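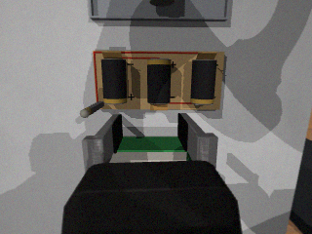

Valdemar Bach wanted to know why anyone would practise a job this small in simulation, when a real holder and three cells could be bought on the way home. It was the first question of the afternoon at Plesitz and it took up a good part of the discussion, so these notes begin with it.

Handout 4: Notes on the visit to Plesitz, 23 June 2019

Read these before the seminar. They cover the demonstration and the talk after it. The safety briefing is on a separate sheet.

1. The answer to the question

Bergþóra Bjarnason led the demonstration. Her answer was that one attempt teaches very little. The group wants a great many attempts, each with the parts lying a little differently, and wants to go back to the same starting position whenever a change is made to the program. On a real bench somebody has to put everything back by hand, and it never goes back quite the same.

She also said that simulation does not replace the bench. The group had run 2831 simulated attempts on the battery task by the day of our visit. It had run 40 on the real arm, and she thought the second number mattered more when talking to a customer.

2. The task

The task is called Clevis inside the group. Three cells sit side by side in a holder, and they do not all face the same way. In the simulated view, the outer two have the gold-coloured band at the end nearest the gripper and the middle one has it at the far end. Plus and minus signs are printed on the holder beside the cells.

The program has to deal with three matters:

Finding the cells. The bodies are matte black, so there is little shine to confuse the camera, but shadows fall across the tabletop and a shadow can be taken for an edge.

Reading the direction. The band is the main clue. The printed signs are a second clue, but a cell can cover part of a sign. This happens at the right-hand cell.

Planning the grip. The gripper has two fingers with black pads on their inner faces. It must close on one cell without knocking its neighbour.

3. Simulation and the real arm

The simulator is called Ferora. Light, friction and the position of the parts can all be changed between runs. Bergþóra Bjarnason was open about what it does badly. Contact is the weak point. A spring contact in a real holder pushes back as the cell goes in, and the simulated one does so only in a simple way.

We were shown a table of results from April. Of the 40 real attempts, 17 were completed without help. Most of the others stopped at the last step, when the cell was being pressed home. The group now slows the arm down for that step.

4. Terms used on the day

Pose: the position and direction of an object, taken together.
Episode: one attempt, from the starting position to success or a stop.
Reset: putting everything back for the next episode.
Wyss: the group's name for its scoring script. It marks an episode as failed if any cell ends up the wrong way round.

5. For the seminar

Write up to one page on either of the following. Bring it on paper.

Choose a hand task from your own placement and say which parts of it you would trust to a simulator.

Explain why the April results might look better or worse if the scoring ignored the direction of the cells.

The seminar starts at 30 minutes past the hour, in the usual room. Travel claims for the visit go to the department office with the receipt attached.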